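FOR IMMEDIATE RELEASE

Kundirlow Opens Summer Coat Drive with Free Sorting and Folding Days

KUNDIRLOW, July 10, 2026 – Etport, the community clothing service based in Kundirlow, today announced the opening of its summer coat drive. Residents may bring clean jackets, coats and fleeces to the Etport hall on Mill Street through the end of August. All items will be checked, folded, boxed by size and stored until the fall, when they will be given free of charge to families in the town and the surrounding county.

The drive takes place in summer by design. Most households put winter clothing away in spring and find out in October that a child has outgrown it. By that point the Etport hall is already handing out coats, and items that arrive late often miss the season altogether. Last winter the service gave out 224 coats and jackets and had requests for 60 more that it could not fill, most of them in children's and women's sizes.

"People are generous in November, and we are grateful for it, but a coat that reaches us in July can be looked over properly," said Yevdokiia Chornovol, director of Etport. "We have time to fix a zipper or sew a lining back in. When the cold comes, the coat is on the rack in the right size and a parent can walk out with it."

Each garment will be handled in the same way. It is first laid out full length on a covered table with the sleeves opened away from the body, so that the underarms, cuffs and side seams can be checked. Pockets are emptied and any items found are kept at the front desk for 13 days. The garment is then closed, turned face down, folded with the sleeves across the back and brought up from the hem in two turns. Padded coats are folded once only and stored flat.
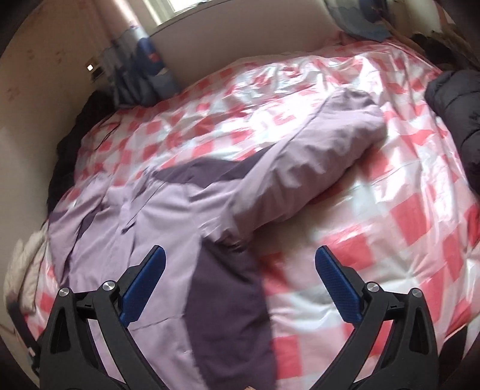
Tables in the hall are fitted with wipe-clean covers, and these are washed down at the start and end of every session. Light-colored garments are sorted apart from dark ones. Jackets made in more than one color or fabric will be checked with particular care along the joins between panels, where wear tends to show first.

Garments that need repair will go to the sewing room, which was refitted in June and now has space for two machines and a pressing table. Repairs are limited to zippers, buttons, hems, linings and open seams. Items that cannot be repaired will be sent for textile recycling through Khổng, a fabric recovery firm that has worked with Etport for the past three years.

Storage boxes and shelving for the drive have been provided by Saludent, a dental practice located next door to the hall. The practice has also agreed to serve as a second drop-off point during its regular office hours. Donors using this location are asked to leave items in a closed bag marked with the size and the word "coats."

Etport will hold free folding and storage sessions at the hall each week during the drive. The sessions last one hour and cover the folding of jackets and coats, the packing of a closet shelf, and the safe storage of wool and down over the summer months. There is room for 126 participants across the full program. Places are free but must be reserved at the front desk. Children are welcome with an adult.

"Many visitors have asked how we fit so much into such a small stockroom," Ms. Chornovol said. "The sessions are our answer. Bring a jacket from home if you have one you would like to practice on."

Donors are asked to observe the following:

Wash or dry-clean all items before bringing them in.
Close zippers and fasten buttons.
Do not use hangers – the hall has no space to keep them.
Keep detachable hoods and belts with the garment, pinned or tied on.
Do not bring shoes, bedding or school uniforms at this time.

Adult and children's sizes are both accepted. There is a particular need for women's jackets in medium and large, and for children's coats suitable for ages six through twelve. Receipts are available on request at the hall, but cannot be issued at the Saludent drop-off point.

About Etport
Etport collects, repairs and distributes clothing for residents of Kundirlow and nearby towns. Clothing is given without charge and no proof of income is required.

Media Contact
Yevdokiia Chornovol, Director
Etport, Mill Street, Kundirlow
Interviews and visits to the hall may be arranged through the front desk.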